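4 开放日现场演示

4.1 场地与流程

开放日于2019年6月7日在 Zerkari 的住宅样板间举行。前文第3节的数据均在实验室条件下取得,衣物种类、台面和照明由我们自行设定;本节讨论的是在参观者在场的情况下,同一套手持夹爪方案在家居环境中的使用情况。样板间由 Zerkari 提供,家具和软装保持原样,我们没有更换窗帘和罩布,也没有加装补光。

当天共登记参观者325人,分批入场。每批参观者先听取简短说明,然后观看操作员完成衣物整理,最后可以自愿试用手持夹爪。现场说明由 Itziar Carretero 负责,操作员共2名,交替上岗。说明内容包括夹爪的开合方式、腕部视角的用途,以及采集到的动作如何用于训练后续的机械臂策略。说明词在各批之间保持一致,提问环节不限题目。

演示任务沿用第3节的定义:将一件衣物从任意摆放状态整理为可折叠的平铺状态。与实验室版本相比,有两点改动。第一,不再规定衣物的初始形态,由参观者随手放置。第二,取消单次操作的时间上限,操作员自行判断何时结束。改动的目的是让参观者看到完整过程,包括抓空、滑脱和重新抓取。因此,本节的结果不宜与表2中的数值直接比较。

4.2 操作过程中的观察

在开放日的条件下,困难主要集中在三个环节:寻找抓取点、分离重叠的布层,以及在隆起的支撑面上展平衣物。

寻找抓取点时,操作员普遍先处理腰口、下摆一类边缘。这些部位通常有缝线或锁边,厚度大于周围布料,指尖接触后较易夹住。衣物中部的平整区域则很少被选作起始点。参观者试用时的做法有所不同,多数人第一次下夹都落在离自己最近的褶皱上,夹起后才发现带起的是两层甚至更多层布。
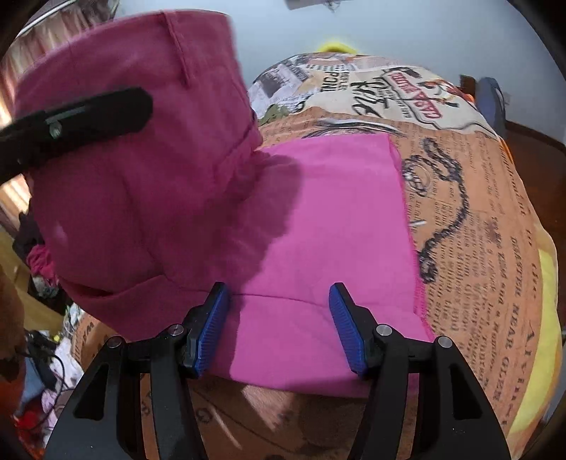

支撑面的形状对结果影响明显。实验室使用硬质平台,夹爪下压时能得到稳定的反力;样板间里的支撑面是蒙着罩布的隆起面,下压时指尖容易把罩布与衣物一并夹起。操作员随后改为以较小的倾角贴近布边,先让一侧指尖伸到衣物下方,再闭合夹爪。这一做法减少了误夹罩布的情况,但每次抓取所需的时间变长。

罩布上的印花带来了另一个问题。我们使用的分割模型在训练时以单色台面为主,遇到印有文字和图案的布料,会把部分笔画识别为衣物边缘。衣物颜色与罩布差别较大时,这种误判多出现在衣物轮廓之外,对抓取点的选择影响有限;两者颜色接近时,轮廓本身也会出现断裂。衣物抬起后投下的阴影同样会造成误判,阴影的边界有时被当作一道折痕。上述问题在离线检查时才被完整发现,现场没有对模型作任何调整。

4.3 记录与筛选

开放日全天共得到507段操作记录,既有操作员的演示,也有参观者的试用。每段记录从夹爪首次接触衣物开始,到操作者主动结束为止。参观者的记录在试用前取得书面同意,不保存姓名和其他身份信息。

筛选按照以下规则进行:夹爪开合信号缺失的记录予以剔除;腕部视角长时间被衣物完全遮挡的记录予以保留,但单独标注;操作者中途更换衣物的记录拆分为多段,分别编号。标注工作使用 Nokance 完成,该工具原为工业分拣任务开发,我们为其增加了布层数量和抓取部位两个字段。标注人员对“滑脱”与“主动松开”的区分意见不一,最终以夹爪开合信号为准:布料离开指尖时夹爪仍处于闭合状态的,记为滑脱。

参观者的记录在质量上差异较大。部分参观者握持夹爪的位置偏后,导致指尖抖动;也有参观者用另一只手辅助拉平衣物。后一类记录不符合单手操作的假设,没有进入训练集,但在分析人的整理习惯时仍有参考价值。

4.4 参观者反馈

参观者的提问集中在两个方面。一是夹爪是否会损伤布料,尤其是针织物和带有装饰的衣物。我们在现场只能说明指面采用软质衬垫,尚未做过系统的磨损测试。二是机械臂何时能够独立完成同样的动作。对此 Carretero 的答复是,目前展示的是人的操作,用于向机械臂提供示范,两者之间还有相当距离。

来自 Arroyo 的洗衣业从业者提出了一项具体意见:实际作业中,整理与检查是同时进行的,工人在展平衣物时会顺带查看接缝是否开线、口袋是否留有物品。我们的任务定义没有包含检查步骤,操作员为求动作连贯,也常常略过翻看衣物内侧的动作。该意见已纳入后续的任务设计。

4.5 局限

本次演示只在一处样板间进行,衣物由主办方和我们共同准备,种类有限。操作员在参观者注视下的表现可能与平时不同,我们没有设置对照。此外,样板间的自然光随时间变化,上午与下午的记录在亮度上存在差别,本文未对此加以校正。8月将在 Stirkenen 进行第二次演示,届时沿用相同流程,支撑面增加3种,并固定各批次的衣物顺序,以便分别考察支撑面和衣物对抓取结果的影响。

图4 手持夹爪腕部视角下的粉色衣物与印花罩布,两侧指尖处于张开状态。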